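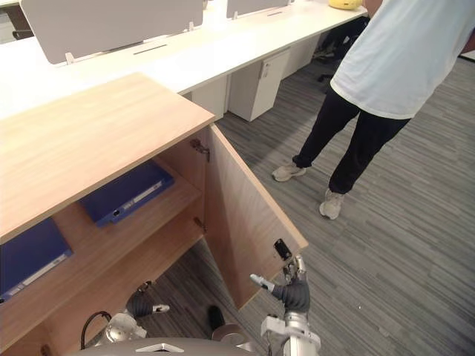 Two blue binders on the shelf, cabinet door open.

How to reconcile a supplier statement

I love a supplier statement reconciliation. I know that puts me in a small club, but there is real pleasure in watching two lists that disagree slowly come together, and once you have done a few you'll be quick at it (and you'll catch duplicate invoices before they get paid, which makes you very popular!).

What you need

The latest statement from the supplier, your own purchase ledger report for the same account, and a highlighter or a spare column in a spreadsheet. Run your report to the same date as the statement. If theirs stops at the end of August and yours runs on into September, you'll spend the morning chasing differences that don't exist.

Step 1. Compare the closing balances

Write down the balance on the statement, the balance on your ledger, and the difference between them. At the office in Fisanstead where I learned this, our biggest supplier was Randent, and the first statement they handed me was out by exactly £2000. I was thrilled. A round number nearly always means one missing item or a payment on account.

Step 2. Tick off the matches

Go down the statement line by line and find each invoice on your ledger. Match on invoice number first, then on amount. Tick both sides as you go. A statement with 40 lines looks like a lot, but most of them will match straight away and you'll be left with a handful.

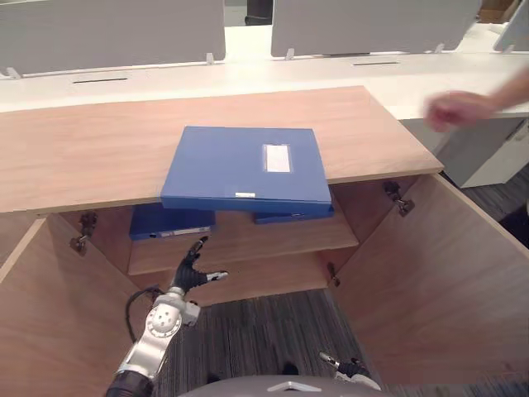

Keep credit notes in mind while you tick, as they are easy to read as invoices when the minus sign is tucked away at the far side of the column. Isine used to print theirs in brackets, Hoani put CR after the amount, and I got caught by both in my first month.

Step 3. Sort out what's left

Anything unticked on the statement is something the supplier has and you don't. Usually it's an invoice that never arrived, so ask for a copy. Anything unticked on your ledger is the other way round, and most often it's a payment they hadn't received when the statement was printed. Check the payment date before you ring them.

Still stuck? Divide the difference by 2 and look for that amount. If you find it, there's a good chance a credit note has been posted as an invoice — I still get a little buzz when this one works.
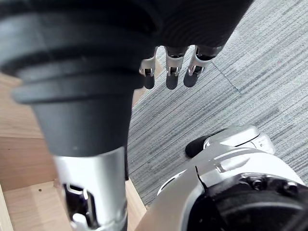

Fingers pointing down, next to a black cone and a silver link.

Step 4. Write it up

Start with the statement balance, list each difference with its date and reference, and finish at your ledger balance. Initial it, file it with the statement, and put a note beside anything you're waiting for. When next month's statement comes in, begin with those notes and cross off whatever has cleared.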